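Werkstoffkunde für Quereinsteiger
Handout zur vierten Sitzung: Oberflächen, Abrieb und Patina

Liebe Teilnehmerinnen und Teilnehmer,

wie beim letzten Mal versprochen, bekommen Sie die Notizen diesmal etwas ausführlicher, damit Sie in der Sitzung zuhören können und nicht ständig mitschreiben müssen. Wer am Mittwoch gefehlt hat, kommt mit diesen Seiten hoffentlich auch allein zurecht. Lesen Sie in Ruhe, am besten mit einer Tasse Tee und irgendeinem alten Gegenstand neben sich, einem Kochtopf vielleicht oder einem Schlüssel, den Sie beim Lesen in die Hand nehmen können.

1. Warum wir über Oberflächen reden

In den ersten drei Sitzungen haben wir uns mit dem Inneren der Stoffe beschäftigt, mit Gefüge, Dichte und Festigkeit. Das war, ich weiß es wohl, stellenweise recht trocken. Heute kommen wir endlich zu dem Teil eines Gegenstands, den wir anfassen. Fast alles, was im Alltag mit einem Werkstück geschieht, geschieht zuerst an seiner Oberfläche: Dort wird gekratzt, gewischt und gestoßen, dort setzt sich Feuchtigkeit ab, dort beginnt der Rost. Eine Schicht von wenigen tausendstel Millimetern entscheidet oft darüber, ob ein Eimer zwei Winter hält oder zwanzig.

2. Drei Begriffe, die gern verwechselt werden

Verschleiß nennen wir den fortschreitenden Materialverlust durch mechanische Beanspruchung, also durch Reiben, Rollen oder Stoßen.

Korrosion ist die Reaktion des Werkstoffs mit seiner Umgebung. Bei Eisen kennen wir sie als Rost, bei Kupfer läuft die Oberfläche erst braun und über lange Zeit auch grünlich an.

Patina schließlich ist ein Wort, das ich sehr gern habe, weil es so unscharf ist. Im engeren Sinn meint es die gewachsene Schicht auf Kupfer und Bronze, im weiteren jede Alterung, die wir als schön empfinden. Ein speckiger Ledersessel hat Patina, eine ausgetretene Treppenstufe auch. Bitte verwenden Sie den Begriff in Ihren Protokollen nur im engeren Sinn - im Gespräch dürfen Sie selbstverständlich schwärmen.

3. Abrieb und Kratzer

Beim Abrieb, genauer bei der Abrasion, fährt ein harter Körper über einen weicheren und nimmt etwas davon mit. Das kann die Kante eines Werkstücks sein oder ein Sandkorn, das zwischen zwei Flächen gerät. Einzelne Kratzer verlaufen in der Richtung der Bewegung, und mit ein wenig Übung lässt sich an ihnen ablesen, wie ein Gegenstand benutzt worden ist. Schauen Sie einmal in eine alte Besteckschublade! Auf den Löffeln liegt ein ganzes Gewirr feiner Linien, auf der Messerklinge dagegen laufen sie oft recht ordentlich nebeneinander.

Bei Behältern aus Metall finden wir die Spuren meist am Boden und an den unteren Wandpartien. Ist ein Überzug vorhanden, kann er sich dort auch stellenweise lösen, und dann entsteht zwischen heller und dunkler Fläche eine unregelmäßige Grenze. Achten Sie auf solche Ränder, sie sind für die Beurteilung oft aufschlussreicher als die Fläche selbst.
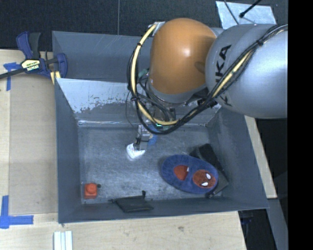
4. Schutzschichten

Wir unterscheiden grob zwischen metallischen Überzügen wie Zink oder Zinn, organischen Beschichtungen wie Lack und Pulver und solchen Schichten, die der Werkstoff selbst bildet. Aluminium überzieht sich an der Luft von allein mit einem dünnen Oxid und ist damit erstaunlich gut versorgt. Zink schützt den Stahl sogar dann noch, wenn es kleine Verletzungen hat, denn es ist das unedlere Metall und wird zuerst angegriffen. Ein Lack kann das so nicht: Ist er einmal durchstoßen, kriecht die Feuchtigkeit gern darunter, und man merkt es oft erst, wenn sich Blasen bilden.

5. Übung für zu Hause

Suchen Sie sich einen Metallgegenstand, der schon länger in Gebrauch ist, und betrachten Sie ihn bei schräg einfallendem Licht. Eine Taschenlampe, flach über die Oberfläche gehalten, genügt vollkommen. Zeichnen Sie den Umriss ab und tragen Sie ein, wo die Fläche glatt, wo sie matt und wo sie verkratzt ist. Notieren Sie erst danach, welche Ursachen Sie vermuten. Bitte wirklich in dieser Reihenfolge, auch wenn es schwerfällt.

Wer mag, reibt anschließend ein Stück Blech mit Schleifpapier der Körnung 100 ab, immer in derselben Richtung und mit 16 Strichen, und legt das Ergebnis neben den alten Gegenstand. Es ist doch immer wieder verblüffend, wie anders frische Riefen aussehen!

6. Zum Weiterlesen und Vorbereiten

Im Kursordner liegt das Skript »Oberflächen«, von dem Sie bitte das Kapitel über Zinküberzüge lesen, es beginnt auf Seite 234. Die Tabellen am Ende dürfen Sie getrost überblättern, wir gehen sie im Mai gemeinsam durch. Bringen Sie zur nächsten Sitzung Ihre Zeichnung mit und, falls er in die Tasche passt, auch den Gegenstand dazu.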